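Home TV and Recorder Setup - Safety Checklist, With Our Comments

Please go through this before you plug in your new recorder, and again whenever you move the furniture. Wyn Samuel wrote the first version years ago and I've been adding to it ever since, so forgive me if it rambles a bit.

1. Power cord and plug
Check the whole length for nicks, flat spots or a loose plug.
Comment: Run your fingers along it with the plug out of the wall. Cords that have lived under a rug are the worst ones we see, and I'd replace those without a second thought.

2. Power strip
One strip per outlet, never one strip into another. Add up the watts and stay under the rating printed on the strip.
Comment: A TV, a Skorkance recorder and a sound bar together come nowhere near 2000 watts, but then somebody adds a space heater for movie night and that's a different story! Heaters get their own wall outlet, please.

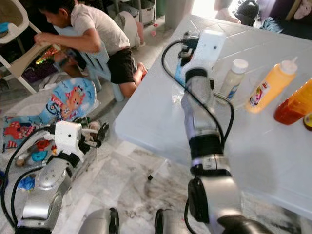
3. Breathing room
Leave at least 5 inches clear above the recorder and 2 inches on each side.
Comment: The hard drive inside makes its own heat, and the Asetti models have their vents on top, right where everyone likes to stack the game console. Dust the vents while you're down there.

4. TV stand and anti-tip strap
Strap tight, screws into a stud, TV feet fully on the stand.
Comment: Give the top corner a gentle push. If it rocks, stop and fix that before going any further. The Lareo stand is rated for 140 pounds, which is plenty, though only with the back panel screwed on - people do leave it off to get at the cables.
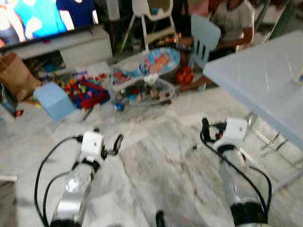 Wynne, October

Notes added after the Saturday home visits. Hywel Prosser went along with me, and we've changed two items because of what we found.

5. Antenna and coax
Connectors finger tight, outdoor lead grounded where it comes into the house.
Comment: This used to say "check antenna" and that was all, which wasn't much help to anyone. Look for the ground clamp and make sure it isn't green and crumbly. If you can't find one, call an installer, and stay off the roof.

6. Cables across walkways
Route them along the wall, with a little slack at both ends.
Comment: Hywel likes the stick-on clips and I like the flat plastic channel. Either is fine.
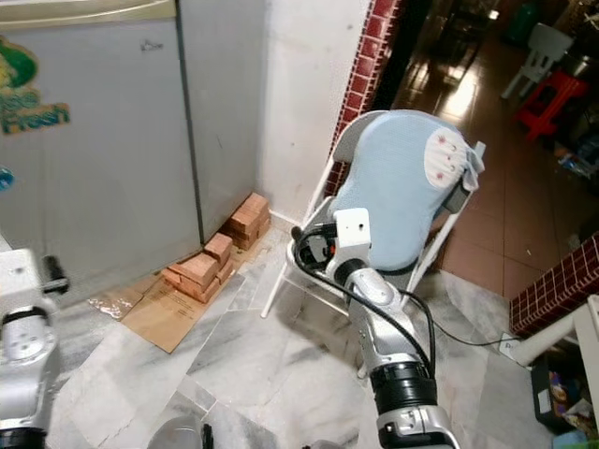 7. Remote batteries
Cover closed and screwed down if it has a screw, no leaks, spare button cells locked away.
Comment: Used to be at the very bottom of the sheet and kept getting skipped, so up it went.

8. Final look
Record a short show, then feel the top of the case. Warm is normal. If it's too hot to keep your hand on, unplug it and go back to item 3.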